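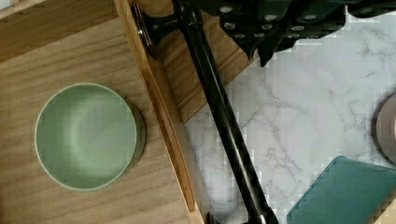

Ticket 2440
Queue: Cell practice and standards
Site: Utwood, kitchen counter cell
Opened by: Joaquim Simões
Priority: normal
Status: closed, with one item moved to a new ticket

Summary
Runs on the counter cell stop with a protective stop when the arm moves low over the wooden board. The operator clears it and the next run is fine, then it comes back. I was asked to check whether the counter layout follows our own setup rules before anyone changes force limits.

What the rules say (Verketti cell setup sheet, section on shared counters)
- Cables stay clear of the working area and are tied to the arm up to the wrist.
- Nothing taller than the board edge inside the sweep of the gripper unless it is part of the task.
- Appliances not in the task are unplugged and moved outside the marked zone.
- Force and speed limits are not raised to get past a stop. Find the contact first.

Log

17th June, first entry. Pulled the stop records. All of them are on the wrist joint, all within 30 mm of the board surface. The joint limits match the signed-off risk assessment. No change made.

Second entry. Asked the operator to run the pick path with nothing in the gripper at reduced speed. Stopped on the third pass. Same joint, same height. That rules out the payload setting.

Third entry. Went through the counter against the setup sheet. The arm cable hangs in a loop over the lower part of the cutting board and goes off the front of the counter. Under our sheet that is a fail by itself. If the loop catches on the board edge, the wrist sees a side load and the controller does what it should.

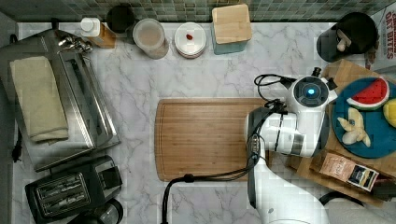 The toaster on the left is also on the list of things to move. It isn't near the path for this task, but the marked zone covers the whole counter and the rule doesn't make exceptions for distance. The same goes for the canister and bottle at the back. The tray with the plate of toy fruit stays, as it is in the task list.

Fourth entry. Vanurik support replied. They want the firmware version and suggest raising the wrist threshold one step as a test. I sent the version and declined the threshold change. We would need a new assessment for it, and there is a known layout fault to fix first.

Fifth entry. Operator tied the cable along the forearm with hook and loop straps, leaving enough slack for full wrist rotation. Checked slack by hand at both ends of travel with the drives off. Toaster, bottle and canister moved to the side table.

Sixth entry. Ran 46 cycles at normal speed. No stops. Left the limits as they were.

Seventh entry. Hrubý reviewed the log and asked for a longer run before closing, which is fair given how this one comes and goes. Set it for 900 seconds of continuous motion over the board, low pass only. No stops.

Resolution
Cable routed according to the sheet. Counter cleared to the task list. Limits and firmware unchanged.

Follow-up
1. Add a cable check to the start-of-shift card. At present it only asks if the emergency stop was tested.
2. The setup sheet doesn't say who signs after a layout change. Moved to a separate ticket, assigned to Hrubý.
3. Straps are to be checked again before the end of June and replaced if they slip.

If the stop returns, reopen this ticket and attach the stop record before clearing it on the pendant.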